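Is the open day at Dirnbridge worth going to if you're not in the trade?
Posted in: Local and Days Out

Jillau is holding an open day at its Dirnbridge building on 12th July and my neighbor's flyer says there will be "live demonstrations of adaptive robot handling." I run a small packing business, mailing out art supplies and party goods, and I've had a sales rep on my back since spring telling me an arm would pay for itself. I don't believe him. My question is whether anybody has been to one of these and can tell me if you see a robot do real work, or if it's a slide show with sandwiches. It's a long drive for me and I'd have to close up for the day. Also, can you ask them to try your own stuff, or is it all fixed in advance?

Tichý

I went to the last one and I'd put it somewhere in between. You do get sandwiches. You also get a tour of the workshop, and the person who took us around knew what they were talking about and didn't dodge questions, which I can't say for the talk that came first.

The talk was all promises. The word "seamless" came up enough that the man next to me started sighing. Then they moved us into a side room for what the schedule called the handling demo. I had pictured a cell with a guard fence and a conveyor. What we got first was the arm running in simulation, up on a big screen, picking up small odds and ends from a plain surface. I don't hold that against them as such, every company plans this way now, but the flyer said "live" and I think most people in that room read the word the way I did.

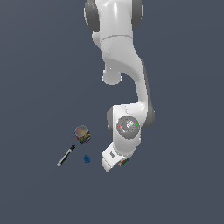

I asked what happens when a can is dented, or when two pens roll together, or when the label is shiny and the shop lights are on. The answer was that those cases are "part of the roadmap." Fine, but my mistakes happen in exactly those cases. A simulated can has whatever weight and grip somebody typed in for it. The ones on my shelf come with glue on the side and a lid that isn't on straight.

After lunch there was a real arm, to be fair to them. It was in the workshop behind a rope, moving blocks between 2 trays. It did that well and it was slower than I expected. I timed it on my phone at 8 seconds a block, and the blocks were all the same size. Somebody asked if it could take a set of keys from her purse and they said not today. So that's your answer on bringing your own stuff, unless things have changed.

Would I go again? If I was already in Dirnbridge, sure. I wouldn't close the shop for it. What I would do is call first and ask them straight out which parts run on the real machine and at what time - then turn up for those and skip the morning. Parking is behind the building and fills up early.

Rilo

Tichý is being a bit hard on them. Simulation is how you find out the arm can't reach the far corner before you've bolted it to the floor. I'd rather watch that than a trade show arm waving a flag to music.

I do agree about the flyer. And I'd be careful with the numbers. When I went they told us 300 picks without a drop, and it took me two tries to get them to say that was all on the computer. They weren't hiding it exactly, but it was on a slide with a photo of the real arm next to it, and you can guess what people took home from that.

If you're seriously thinking of buying, don't use the open day to decide. Put your worst items in a box, the soft ones and the ones that roll, and ask for an appointment on some other day. If they won't test your box then you know where you stand with the sales rep too. Take a kitchen scale reading of everything first because they will ask for weights and "light" isn't a weight.

The workshop tour is good though. Wear closed shoes or they won't let you past the door.

dirnbridge_packer

went once, kids were bored, coffee was ok. they take your email at the desk and you will hear from them every week after that so use an old one

Reply from the original poster

Thanks, all. I called and asked which parts are on the real machine. The lady on the phone said she'd find out and get back to me, and she hasn't yet. I'm leaning toward the box of worst items. I've got some glitter tubes that won't stay put on a flat table, so those are going in first.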